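Against Splitting the Lot

Sellers of wartime uniform groupings have an arithmetic problem. A named set, meaning a jacket, trousers, greatcoat, cap, belt and paperwork that all belonged to one person, will usually bring less in a single sale than its parts bring one at a time. The cap goes to a cap collector and the belt goes to a belt collector. The paybook goes to somebody who collects paybooks from that regiment. Each of them pays a specialist's price, and the seller does better.

I think the practice should be treated as damage, in the same sense that moth is damage. I also think dealers should be willing to say so in their listings, in writing, before the sale.

The case for this depends on what a grouping is evidence of. A single battledress blouse with a maker's label and a size stamp tells you that a factory made a blouse in that size. The same blouse kept with its owner's trousers, letters and discharge papers tells you how the issue system treated one man. You can see which items were replaced and which were worn to the end. You can see that the trousers were let out and the blouse was not, or that the shirt was bought privately. None of that is recorded anywhere else, and it stops being readable once the pieces go to separate addresses.

A set from the Górecki estate is the one I know best. It came up in December as seven pieces: a greatcoat, a blouse, two pairs of trousers, a field service cap, a webbing belt and a kit bag. The name was inked in the greatcoat and painted on the bag. The blouse had no name in it at all. The only thing tying it to the owner was a repair at the left cuff, done in the same brown thread and the same uneven whipstitch as a repair on one pair of trousers. The auction house listed the pieces as seven lots. The catalog described the cuff as "old repair, does not detract."

Byung-chul Do bought four of the seven and has been looking for the others ever since. He has the greatcoat, the belt and both pairs of trousers. The blouse, wherever it is, is now an anonymous blouse with a mended cuff. Its present owner may well have had the repair undone.
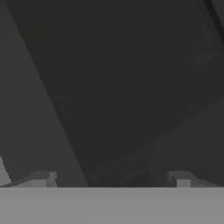
The usual defenses

Three arguments are made for splitting, and they are not equally weak.

The first is that the owner may do as he likes with his property. This is true and settles nothing. An owner may also wash a wool tunic in hot water. We still tell him what will happen to it.

The second is that many groupings are not genuine in the first place. Pieces get added by dealers to fill out a mannequin, and a buyer who pays a premium for the set is paying for somebody's shopping. This one is serious. Wumpini Kpodo, who catalogs textiles for the Griltier sale rooms, puts it more strongly than I would: in her view an undocumented grouping should be presumed assembled until shown otherwise. I accept the presumption. It argues for better records at the point of sale, and it gives no support to breaking up the sets that do hold together. A doubtful set should be sold with its doubts listed piece by piece. The buyer can then decide which parts to believe.

The third argument is that small collectors cannot afford whole sets, so splitting spreads the material more widely. I have some sympathy, having been a small collector for more than 30 years. But the price gap runs the other way. The whole set is usually cheaper than the total of its parts. What the small collector cannot do is find the whole amount at once, and that could be met by installment terms, which several dealers already offer on medals.

What a listing should say

I am not asking for a ban, which could not be enforced. I am asking for three lines of text.

A listing for any piece taken from a named grouping should give the name of the group, if known. It should list the other pieces that were present when the group was received, including the dull ones. And it should give a lot number for each of those pieces, so that a later buyer has somewhere to start. Fliltham has printed this in its militaria catalogs for some time, in small type under the condition notes, and it takes up very little of the page.

Photographs help as well. One overall view of the pieces laid out together, taken before any are removed, preserves color match, relative wear and fading in a way that written notes cannot. Close views of repairs, labels and replaced buttons should be taken in the same light. The Prorkik database will hold such records without charge and links them by owner's name, although the search function is poor with accented letters and Górecki has to be entered twice.

Dealers will object that this invites awkward questions from buyers — who may ask why the set was split, and by whom. I would expect them to ask. A buyer of a cap is entitled to know that a coat went with it, and a dealer who has made a reasonable decision should be able to state it in a sentence.

As for the blouse: battledress pattern, no name, left cuff mended in brown thread with a whipstitch that leans to the right. Byung-chul would be glad to hear from anyone who has it, and he is not particular about the price.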